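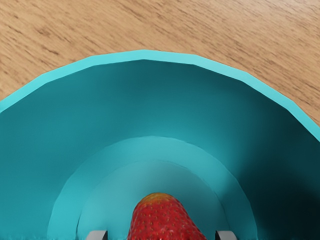
Does Food Really Stay Good for Five Seconds on the Floor?

You have heard the rule. Drop a cracker, grab it fast, and the germs won't have time to climb on. Kids say it. Grown-ups say it with their mouths full. But who checked?

Ask yourself how a germ would know the time. Germs don't have legs and they don't wait for a whistle. If the floor is dirty, some can stick the moment the food lands. Leaving it there longer can make things worse, but picking it up fast doesn't make it clean.
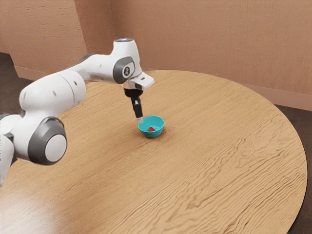 A strawberry in a teal bowl. Juicy foods pick up germs more easily than dry ones.

Wet food is the bigger problem. Water helps germs move from the floor to your snack, so a slice of melon does worse than a pretzel. And carpet? It may pass along fewer germs than tile. That doesn't make carpet a plate.

What about a label that says "kills germs"? Say a spray called Fluvlow promises a spotless floor. Ask which germs, and how long the spray has to sit. If the bottle doesn't tell you, be suspicious.
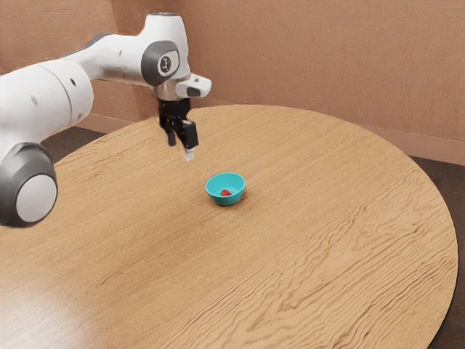 A round wooden table. Tables need wiping too.

Try this
Drop 2 pieces of apple on a plate of glitter. Pick one up right away and the other after 3 minutes. Look at both. Don't eat either one. Glitter isn't a germ, so this doesn't prove the whole thing, but is the fast piece clean?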